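Print | E-mail

Two arms at the end of our corridor

17 Jul 2020, by Moataz El Ouafi

I have worked at Gastent for a good part of my adult life, and when people ask me what we do I always find it hard to answer in one sentence. We sort things that other companies do not want to sort. Shops send us back their returned goods, offices send us the boxes from their cupboards when they move, and once we got the whole contents of a sports club. Everything goes on a table, somebody picks it up, looks at it, and decides in which bin it belongs. I was that somebody for many years. Now I am a shift lead, so I pick less and I write more.

In April our manager, Girish Mittal, called us into the canteen and told us that the company would try robot arms for a part of the picking. He is a direct man and he did not make a long speech. He said that no contract would end because of it during the trial, and that he could not promise anything for the time after the trial. Some of my colleagues were angry about the second half of the sentence. I was more thankful for it than angry. In my former job, at a warehouse in Sikasdale, they promised us everything, and then one morning the gate was closed.

I want to write down how it has been since then, because my cousins keep asking me whether the robots have already taken my chair. They have not. But the chair is standing in another place, if I can say it like this.

The first weeks were mostly waiting. The equipment was set up in the old packing room at the end of the corridor, by two technicians from our site in Esotmont. One of them was Lalit Vishwakarma, who later stayed with us to run the trial. He ate with us every day and answered the same questions from every table. How much does it cost? (He did not know, or he did not want to say.) Can it work in the night? Yes, but somebody must be there. Can it hold an egg? He said that he had never tried and that we should not bring eggs.

What surprised me was how much the machines need us. I had imagined that one day a lorry comes, the arms are switched on, and they know the job. Instead Lalit asked for people who had done the picking by hand and who were patient. I put my name on the list, and so did Vandana Rastogi from the returns side, who has the fastest hands in the building. We had a short training and then we began to do practice picks with the arms, the same easy things over and over. A bottle, a tube, a box. Put it down differently, do it again.

I must say that Vandana was not good at it in the beginning, and this was hard for her. With her own hands she does not think. She takes a thing and it is already gone. With the arms you have to go slowly, and you have to decide from which side you come, how far to open the fingers, when to close. She told me she felt like a beginner in her own trade. I was slow before, so for me the difference was smaller! After two weeks she was better than me again, and the order of the world was restored.

There is one thing that I did not expect to enjoy, and it is the talking. On the sorting line you stand next to a person for the whole shift, but the noise of the belt is so strong that you only shout the necessary words. In the practice room it is quiet. We discuss how to take hold of a thing. I have had long conversations on whether it is better to grip a bottle in the middle or near the cap, and I can tell you that Vandana and I do not agree. I say the middle. Lalit writes both opinions in his notebook and does not say who is right.

The notebook is also a new thing. For years all our knowledge was in our fingers, and no manager ever asked for it. Now there is a page for soft things, a page for things that roll, a page for things that stick inside other things. My name is on some of these pages. I feel proud when I see it, and sometimes I feel a little bit uneasy, for I understand very well what it means to write down your own work so that another can do it. I have both feelings in the same day, and I think this is normal.

Ignacio Insaurralde, our union man, has a less mixed opinion. He is not against the arms, but he wants the company to pay the people who train them on a higher grade. He says that it is skilled work, and that on paper we are still "general operatives". He brought this to Girish and they have met over it twice. For now we receive a bonus of 50 for each month on the trial, which is nice, but it is not a grade, and when the trial ends the bonus ends too. Ignacio repeats this to everybody at the coffee machine. I believe he is right, even if I am tired of hearing it before my coffee.

On the other side of the building, the line has changed also. Because there are 16 of us going in and out of the practice room, the belt has fewer people at certain hours and the ones who remain feel it in their backs. This is a point that I raised myself. The target was 600 pieces for a shift and it was still 600 when two persons were missing. Girish lowered it when he saw the numbers, but it took him some weeks, and there was bad feeling between the line and "the robot people", as they call us. My friend on the line did not save me a place at lunch during that time. Now he does it again.
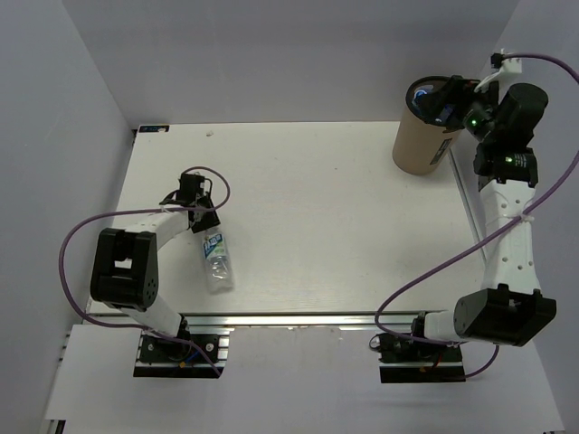

GASTENT, PACKING ROOM — July

Most of our practice looks like this, with a water bottle lying on its side for the left arm and a cardboard tube standing at the back for the right one. The tube is what I find difficult. There is something blue inside it, and the gripper must go down through the opening to reach it, with the fingers covering a part of what you want to see. A person would simply put the hand in, or turn the tube over. When I explained this job to my wife, she asked why we do not turn the tube over. I had no good answer, and I brought her question to Lalit, and it is now also in the notebook.

I like the white table. On the belt there is always the next thing pushing behind the first thing, and your eyes never rest. With so much free space between the bottle and the tube, I can think about one object at a time. The purple cables made me nervous in my first days, they go around the arms in such big loops and I was always afraid to catch something with them. One gets used to it. Now I look only at the fingers.

As for the question of my cousins, I will try to answer it properly. I do not know if the arms will do my old work one day. The company bought software from a firm named El-Sayed that should help them to choose the bin, and the plan speaks of 2000 pieces per day in the next stage. For the moment a good sorter is much quicker, and she can also smell if a jacket has been worn, which is important in returns. But I have seen the first week and I have seen this week, and they are not the same. I would be foolish to tell the young ones on the line that everything will stay as it is.

What I tell them is to put their name on the list. Lalit needs two more people after the summer, and until now only one has asked. They say that they do not understand computers. I did not understand them either, and I still write my e-mails with two fingers. What you must understand is how a thing wants to be picked up, and this they know already.

Next month we start with bags. Vandana says that bags will be terrible, and on this we agree.

Last updated by Moataz El Ouafi: corrected the part on the bonus, it is paid per month and not per week as I had written first. Thank you Ignacio.

Print | E-mail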